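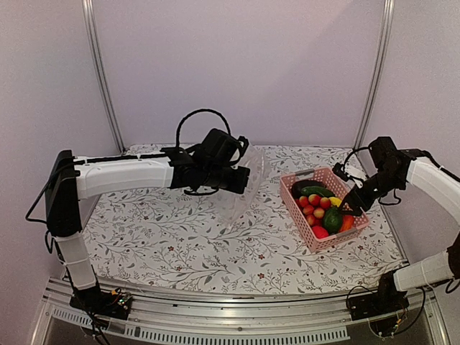
Cellule Zonard, bras gauche — reprise des câbles

Imprimer | Envoyer par e-mail
Classé dans : Carnet d'atelier > Entretien des cellules

Décembre, repris à 14 h.

Défaut 1102 revenu deux fois ce matin sur le bras gauche, toujours poignet tourné vers le panier. Liliana soupçonne le connecteur de la carte, à la base. Je penche pour le câble du poignet, qui fait une grande boucle au-dessus du moteur.

Fait :
- arrêt, alimentation coupée, connecteur de la carte débranché et remis ;
- colliers du grand segment blanc contrôlés un par un, un resserré ;
- boucle près du coude à reprendre : elle plie sec côté paroi. Hino conseille une gaine plus souple, commandée chez Tessier, 300 mm ;
- zéro refait sur les deux bras.

Essai avec le sachet transparent à gauche et la pince droite dans le panier rose. Environ 700 cycles prévus cette nuit, vitesse réduite.

Rosalba veut garder la nappe à fleurs pour la série en cours. Ne pas la retendre sans la prévenir, le repérage caméra est calé dessus.

Reste à voir : les fils qui pendent sous la base droite — goulotte Grisow ou simple collier ?

Ce site utilise des cookies pour mesurer son audience. Accepter | Refuser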